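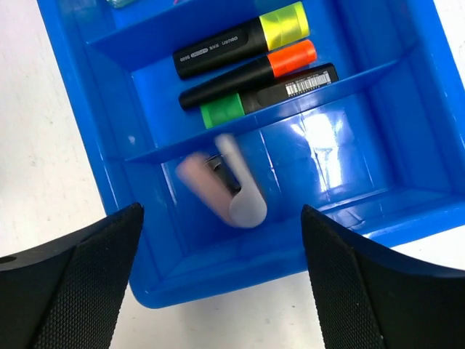
Highlighters in the blue tray, deli at the top

Highlighter ink on inkjet and laser print: which combinations smear?

k_kiss
Posted 1/8/23
I mark up long reports on paper and I want to settle on one pen and one paper. My present test is a line of 10 point text, printed, left for a fixed time, then crossed once with a chisel tip at normal pressure. Laser print on 100 gsm paper gives no visible smear at any delay. Inkjet print with dye black smears at every delay I have tried, up to a full day. Pigment black is in between. Has anyone done this properly, with more than one make of pen?

Skarkov
Replying to k_kiss
Dye black will always do that. The highlighter ink is mostly water and the dye dissolves back into it. Waiting longer does not help once the page has dried. Change the printer ink or use a dry highlighter (the wax or gel stick sort). The stick leaves crumbs and the line is too wide for footnotes.

piroska_d
Paper matters more than the above suggests. I ran pigment black on three papers last March. On cheap copier paper the smear was slight and even. On a coated sheet it was bad, as the pigment sits on the surface and the tip drags it off. The uncoated Illeo stock was the best of the three. Same pen throughout, same printer settings.

Skarkov
Replying to piroska_d
I said dye black. I agree about pigment on coated stock.

piroska_d
Replying to Skarkov
You said to change the ink. With a coated sheet he would change the ink and still get a smear.

uthai_c
Two points on method.
1. Pressure. One pass by hand is not repeatable. I tape a small weight to the barrel and pull the pen along a ruler.
2. Tip contamination. After crossing a smeary line the tip carries black into the next one. Wipe it on scrap until it draws clean, or the later lines all look worse than they are.

k_kiss
Replying to uthai_c
Point 2 may explain some of my results. I went down the page without wiping. I will repeat the pigment set.

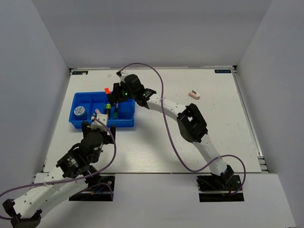

White table, with the blue tray on it

hrvoje_v
Fading has not come up yet. If these are reports you keep, it should. I had a page of yellow in a window facing south and it was nearly gone in a few weeks, while the orange on the same page held up. Pages in a closed folder have lasted years. Yellow also drops out on a photocopier, which may be what you want.

Skarkov
Replying to hrvoje_v
Yellow lasts well enough in a folder. A window test tells you about windows.

hrvoje_v
Replying to Skarkov
Plenty of people pin marked pages to a wall. It is a fair test for them.

gulyas_o
On cost: we buy for an office of 139 and went over to refillable pens from Lakatstead. The refill is cheaper, but the tips wear before the third fill and replacement tips are sold separately. Over a year we saved very little. Chisel tips on rough paper fray first at the leading corner.

k_kiss
Repeat done, wiping the tip between lines. Pigment black on uncoated paper is now clean after an hour, with a faint grey edge at ten minutes. Dye black is unchanged. I will stay with laser for anything over a few pages and pigment for the rest. I have not tried the gel sticks.

piroska_d
Which weight of paper for the pigment set?

k_kiss
Replying to piroska_d
100 gsm, same as the laser set.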